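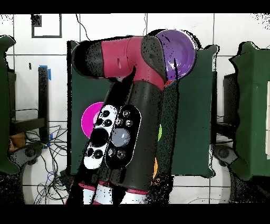
Week 6 handout: looking after the tabletop arm
Robot Upkeep, Perron workshop
Instructor: Kendra Fortin

Welcome back! Last week we talked about joints on paper. This week we get to put our hands on some, and I've been looking forward to it since December.

Before you power up

Walk all the way round the table first. Follow each cable from plug to plug with your eyes, then with your fingers. Look for flat spots and tight bends. Zachary Kowalchuk once lost 90 minutes to a plug that was seated halfway, and he still got a great lab report out of it.

Next, the straps. Anything strapped to the forearm adds weight and can creep toward the wrist. Tug each strap. If it slides, undo it completely and start over — don't just pull it tighter. 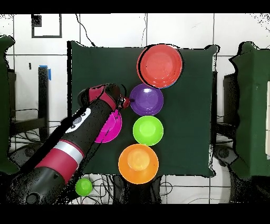
The dish routine

Our test task is plates and bowls on the green cloth. I love it for upkeep work because a rim shows up a sloppy wrist faster than any readout will.

1. Smooth the cloth. A fold under a bowl changes its height.
2. Home the arm and clear the table edge of hands and sleeves.
3. Bring the gripper to a rim at slow speed and stop just short.
4. Check that both fingers are level with the rim. Write down which way they lean.
5. Repeat for 5 approaches before you adjust anything!

If the lean is the same every time, suspect the wrist zero. If it wanders, go back to the mounting bolts and the straps.

Log sheet

Use the Sindetum form, one line per approach. Past 700 cycles, the finger pads get swapped even if they look fine. Nahuel Retamal has the key to the parts drawer.

Open lab is Saturday morning. Bring your log sheet and closed shoes.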